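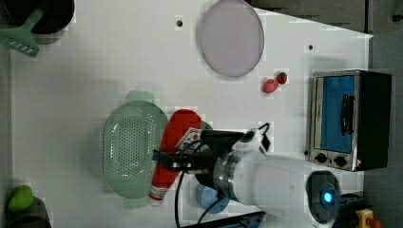
Section 2. Setting up the table

Read this before you put anything out. Takes a few minutes, saves an hour later. Applies to the Millent play kitchen set on the white grid top. If you have the older Velldale top, the layout is the same but the grid lines are spaced differently, so go by eye.

2.1 Before you start

1. Wipe the top. Damp cloth, no spray. The grid is faint to begin with and spray cleaner takes it off.
2. Check the small holes in the top. Crumbs and bits of tape end up in there. Toothpick gets them out.
3. Get the box of food out and tip it into a tray, not onto the table. Things roll.
4. Have the printed list from the lid next to you. If it's gone, ask Getsemaní Bautista for another one.

Note: top is 160 cm on the long side. Leave walking room all the way round, at least on the side you work from.

2.2 Big things first

These go down first and stay put. Everything else gets placed around them.

1. Toaster oven. Right side, door facing in to the table. Door shut. Turn the knobs to their start position, they get bumped every single time.
2. Pot. Upper left corner.
3. Green slotted spatula. Lay it across the pot, slotted end pointing down and left. Don't drop it inside, it disappears and then people go looking for it.
4. Plate. The big pale lavender one. Top center.
5. Colander. The light green oval one, left of center, handles up and down (not side to side). Leave it empty at set-up.
6. Dark container. Lower left corner. Green piece sits on top.

CAUTION: The oven is heavier than it looks. Two hands. Do not slide it accross the top, it scratches the grid.

CAUTION: Don't plug the oven in. Cord stays tied up for every layout in this section.

2.3 Layout A, ketchup and strawberries

1. Do all of 2.2.
2. Ketchup bottle on its side, just right of the colander. White cap toward you.
3. Strawberries below the plate and a bit to the right. Side by side. Bigger one on the left, the smaller one with the leafy top on the right.
4. Nothing else in the middle. If there's a cup out, put it back in the tray.

Note: bottle rolls if the top isn't level. Shim the legs with the Coste pads in the parts bag, don't prop the bottle with tape.

2.4 Layout B, cups and fruit

1. Clear Layout A. Ketchup and strawberries back in the tray. Big things stay where they are.
2. Light green cup, right next to the colander on its right side. Open end up.
3. Blue cup, below the green one. Open end up.
4. Bananas to the right of the blue cup. It's one bunch, don't try to pull it apart.
5. Orange goes beside the bananas, just below.
6. Chili pepper, middle right, stem at the top. More or less straight up and down is fine.
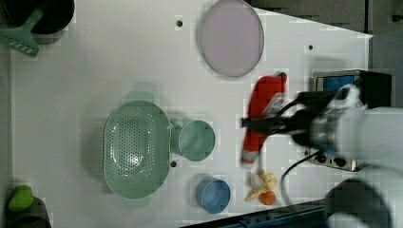 2.5 If it doesn't look right

Plate too close to the oven: slide the plate left, don't move the oven.

Colander turned sideways: easy mistake. Long way runs up and down the table.

Cups mixed up: green is by the colander, blue is the lower one.

Food piece missing: look in the pot first. Then the floor. Then order the refill, Gendelora part 104 for fruit, part 111 for vegetables. Order in February if you can, they restock then.

2.6 Putting away

1. Food first, back in the tray, then the box. Check against the list.
2. Cups stacked, blue inside green if it fits, otherwise side by side. Don't force them.
3. Colander in the pot, spatula on top.
4. Plate goes in last, flat, with the cloth sleeve on. The rim chips.
5. Oven stays on the table unless your moving rooms. Cover it.

Note: wash food pieces by hand, lukewarm water. No dishwasher. Let them dry overnight with the lid off before closing the box.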